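Sernuson Assisted Suturing Module: equipment page
Supplied in Canada by Skillbridge. Reviewed for the shared equipment list by Renzo Mancuso, Clondelville simulation lab. Last updated January 12, 2024.
Category: surgical training, robotic. Status: not recommended for purchase at this time, see below.

Suturing on the tissue pad, two instruments:
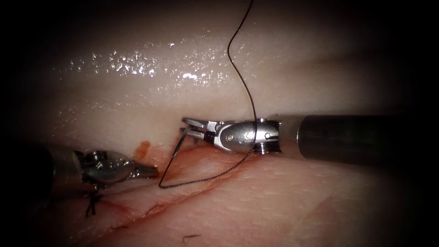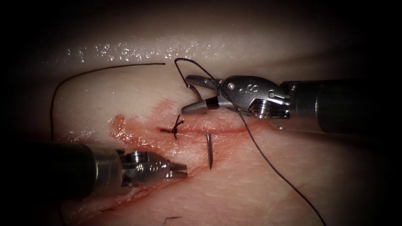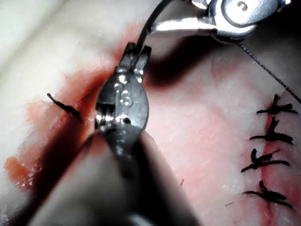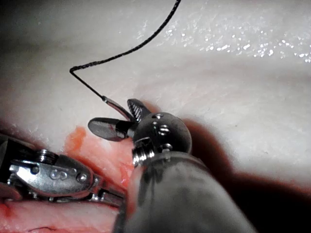

The module is a software licence and a calibration kit that sits on top of a robotic console you already own. Skillbridge sells it as "autonomous closure," and I wish they wouldn't. What you get is a program that plans a stitch, drives the needle and throws the knot while a trainee watches with a foot on the pedal. The individual knots I have no quarrel with. In the third picture there are four of them stacked up the right-hand incision, each one across the seam, and I'd pass a second-year resident for that row. My trouble is with everything the brochure says between the knots. A needle standing in the tissue with both sets of jaws off it, as in the second picture, is a normal moment in hand-driven work, but it's also exactly where I want to know what the software thinks is going on, and the display gives you a green bar and the word "Proceeding."

What's in the box
Licence key for one console
Calibration plate and stand
Starter pack of pads and suture
Printed guide (the PDF is newer, use that)

The console, instruments and endoscope are not included. The order form doesn't make this clear, and one of our neighbouring programs found out after the purchase order had gone through.

Claims I would push on
Skillbridge quotes 1,055 completed stitches in its own testing. I asked how many were started. The reply gave me the same number again with a nicer chart. I also asked whether a stitch that needed a person on the pedal counted as completed, and I'm still waiting for an answer to that one.

The "any tissue" line is a stretch. The guide lists two pad types, both from Pagano, and says other brands may need recalibration. Recalibrating takes 27 minutes by the guide. Budget for more if your technician is new to it.

Slack thread management is described as "solved." Look at how the thread lies over the right-hand wrist in the first two pictures, then ask for a live demonstration on your own console, with your own lighting and a suture length you choose yourself. If the sales rep wants to pre-cut the thread, say no.

Running costs
Pads are $653 a carton, and they're a consumable, whatever the leasing sheet calls them. The licence renews every March regardless of when you bought it, so a fall purchase gets you a short first year at the full price. Ask for it to be prorated. They didn't offer, and I had to bring it up twice.

Who might want it
A research group with its own engineer could get good value out of the logging, which is detailed and exports cleanly. For a teaching lab I can't see it yet. Trainees learn to suture by suturing, and supervising a program is a different skill that we don't currently assess.

Demo units can be booked through Skillbridge. Bring your own pads.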